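Lorkel Junior Basketball: progress report to the Nilari Fund
Thursday, November 22, 2018

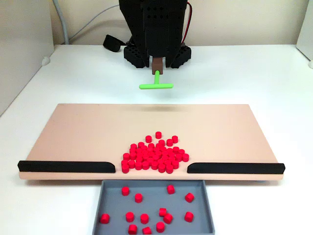 Darlene McKinnon feels the under-14s need a second weekly session before the spring league, and the coaches agree. We have 83 players registered, up since July, and 6 teams entered. Four of the girls have moved up to the senior squad — two have already started games.

Court hire is our largest cost. Of the £2000 awarded, more than half has gone on the hall. The rest is set aside for referee fees and away travel.

The coaching course was put back and will now run after Christmas.

Mackenzie Caron
Club secretary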